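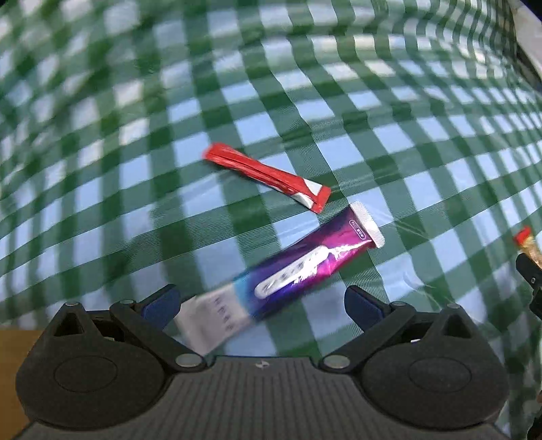 Matić Gingham Table Cover, Green and White

Smooth plastic tablecloth with a slight shine, in a classic check of dark green stripes on a pale ground. Sold by Barnico, item 743.

It is suitable for the kitchen, the camping table, or the place where the family puts down everything, from the toothpaste to the small stick packets. Sticky spots are removed with a damp cloth and a little dish soap. Please do not iron it and do not put hot pots directly on it.

The cover arrives folded, so the first days it can have some wrinkles. Leave it flat in a warm room and they will become softer.

Price: $22 per piece
Round version, same pattern: $33
Shipping from our Mornasdale store: every Wednesday

For other lengths, please write to Azra Mujić before you order. Cut pieces we cannot take back.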